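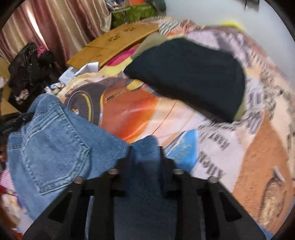 Folding jeans on the bed: thirds or in half?

Rerero Home Forum > Laundry and Closets

tekska_mill
Posted Wednesday, 7:40 pm

I do all my folding on the bed because there is no table in the laundry room. Shirts are fine. Jeans are where I lose time. I've been doing one leg over the other, then thirds, and by the time they go in the drawer the waistband has popped back out and the stack leans.

The drawer is 15 inches deep. I have 5 pairs in it now and would like to get the others out of the closet. What fold do you use?

pinto_porch
Posted Wednesday, 8:05 pm

Half lengthwise, back pockets facing out, then tuck the crotch point in so you have a straight edge. Hem up to the waistband, then in half again. If you skip the tuck, you get that triangle sticking out and the whole pile goes crooked.

Also get everything else off the bed first. I used to fold around whatever was lying there and half of it ended up inside the pants.

brillelora
Posted Wednesday, 8:22 pm

I don't agree with folding them at all. Hang them by the belt loops on hooks. I've had 2 hooks on the back of the closet door for years and never think about it. Folded denim gets hard lines across the thigh.

tekska_mill
Posted Wednesday, 8:31 pm

No room on the door, there's already a shoe rack on it. And clearing the bed is easier said than done. Tonight it has jeans, a folded black cloth, a rolled floral blanket, a tan felt case with paw prints cut into it and a crumpled white bag, all on top of a comforter that is so busy I lose socks on it.
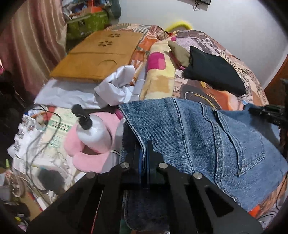

Anyway, I tried the tuck on one pair and the edge did come out straighter. The back pockets are still the thick part. With the pockets all on the same side, the stack slopes.

pinto_porch
Posted Wednesday, 8:50 pm

Alternate them. One pair with the waistband to the left, the next with the waistband to the right. Same as you would do with towels that have a heavy edge.

25andfolding
Posted Wednesday, 9:14 pm

Roll them. Fold in half lengthwise, start at the waistband, roll down to the hem. Stand the rolls on end in the drawer and you can see every pair without digging. I did this for a trip and kept doing it at home.

brillelora
Posted Wednesday, 9:20 pm

Rolled jeans take more space than folded ones. I measured it once in a Tekska drawer unit and got fewer pairs in.

25andfolding
Posted Wednesday, 9:33 pm

Depends on the jeans. Stretch ones roll tight. Heavy ones don't, I'll give you that. Check the hems while you have them in your hands, too. Mine fray at the fold and I'd rather trim the threads before they go in the wash again.

tekska_mill
Posted Wednesday, 9:48 pm

These are not stretch. The hems on the light pair are worn and I had been ignoring that.

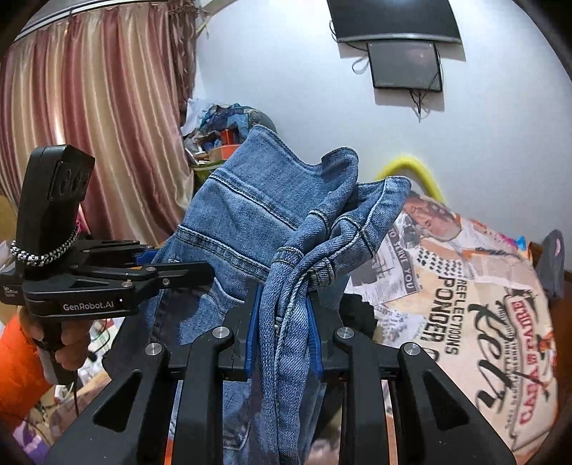
The light pair, worn hem and double stitching.

I'm going with the tuck and alternating waistbands for now. The dark ones can go on the bottom.

pinto_porch
Posted Wednesday, 10:02 pm

Put the pair you wear most on top. Otherwise you'll be pulling from the bottom every morning and refolding the lot.

brillelora
Posted Wednesday, 10:10 pm

Still say hooks. You could move the shoe rack.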